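ok so I finally have my thoughts together about learning to bake bread in an apartment oven that runs hot on the left side. long thread, get a drink

background: I started in October because my neighbor moved out and left me a jar of sourdough starter with a sticky note that said "feed me." no name, no instructions. I named it Baten after the street I grew up on and we have been together ever since

first loaf was a hockey puck. second loaf was a hockey puck with a hole in it. I ate both with a lot of butter and told everyone at work it was going great

the thing that changed everything for me was buying a kitchen scale. I know, I know, every recipe says it and I ignored every recipe. I was out here scooping flour with a coffee mug!! some days the mug was packed, some days it was fluffy, and I was blaming the weather

current dough, for the people who always ask: 400 grams bread flour, 100 whole wheat, 350 water, 100 starter, 10 salt. I've tried fancier and I keep coming back to this one

(someone is going to tell me to go wetter. I went wetter. I spent an entire evening scraping it off the counter, the faucet and one of my earrings. I'm good here)

water temp! my kitchen is freezing in winter and a sauna in summer, so I stopped going by the clock. in winter I use water that's 89 degrees and in summer it comes straight out of the fridge. dough doubles when it doubles

I did buy a dumb little thermometer and I love it more than some relatives

flour opinions, since this is where the fights start. I used the store brand for months and it was fine. then Haruto Yoshida from my old building gave me a bag of Bundmont and the dough felt totally different, way stretchier, and it soaked up more water. is it worth the price every week? no. do I buy it for birthdays? yes

also tried Dosar rye, which smells amazing and turned my starter into a monster. it climbed out of the jar overnight and glued itself to the shelf. I had to use a putty knife. proud of Baten though

shaping is still my weak spot. I've watched so many videos of people doing that smooth little tuck and pull thing like they're folding a baby blanket, and then I do it and it looks like I'm trying to get a fitted sheet into a drawer

what helped: less flour on the counter than you think, wet hands, and quitting while it looks okay. every time I go for one more tuck I rip the top

overnight in the fridge is the best trick I have. it tastes better, it's easier to score, and I get to go to bed. mine usually goes 14 hours or so but I've forgotten one for two days and it was the tangiest loaf I ever made. would do again on purpose

ok pans. I went back and forth on this forever. I started with round loaves in a Dutch oven and they're gorgeous, but I mostly eat sandwiches and toast, and a round loaf gives you three good slices and a bunch of weird ones

so I switched to a long loaf tin, a Sirko one I got secondhand, and my lunches got so much better overnight. it fits my toaster! the slices are all the same size! I felt like I'd been let in on something

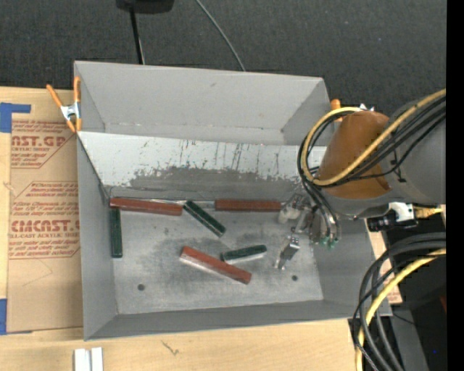

the tin does need a few minutes less than you'd expect, and I pull the bread out of it for the last bit so the sides get some color. if you leave it in the whole time the top looks perfect and the bottom is pale and kind of sad

back to my lopsided oven. I turn the loaf halfway through, always, even if the recipe says don't open the door. the one time I trusted the recipe the left side was charcoal and the right side was basically still dough

I'm also gonna say it, you can let it cool for 30 minutes and it'll be fine. I know the rule is longer. I have tried to follow the rule. the house smells like that and I'm supposed to go do laundry?

total count since I started is 82 loaves, which I only know because I mark them on the inside of the pantry door. 21 of those were bad enough to become breadcrumbs. I have so many breadcrumbs. please come get some

next up I want to try bagels, which apparently need malt syrup and I can't find it anywhere near me. if you've made them with honey instead tell me how it went

and if you live close by and want some starter just message me, bring your own jar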